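2 min read

Yichen Mao runs the robotics club at Cestbridge, which meets Mondays and has 20 members. Their project, Korninow, is an arm meant to clear café tables.

"Cups were easy," Mao said. "Wrappers and napkins took us until October." 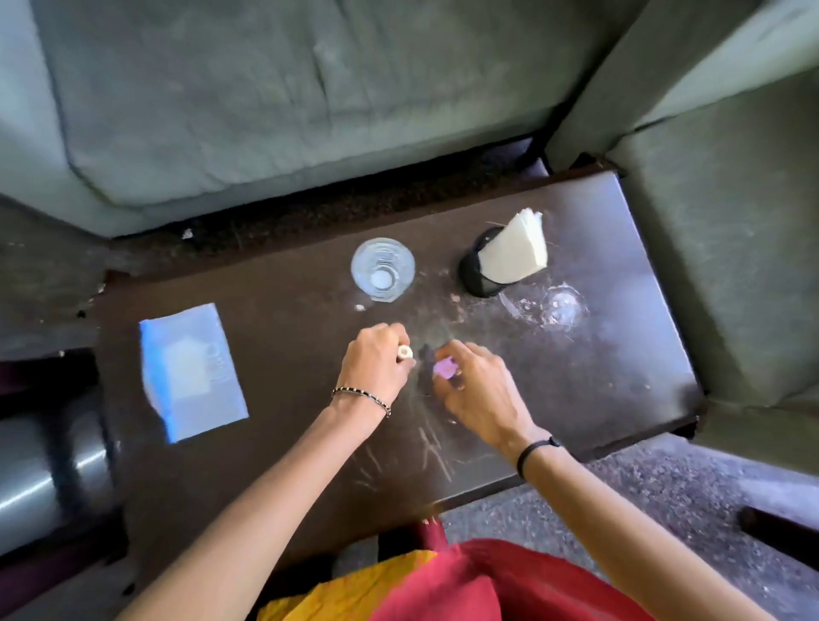
The club splits into teams of 4. Each one picks an object and writes its own grasping routine.

"We want it ready for the Rollarcombe meet," Mao said. "It still drops things."

We use cookies to improve your visit. Accept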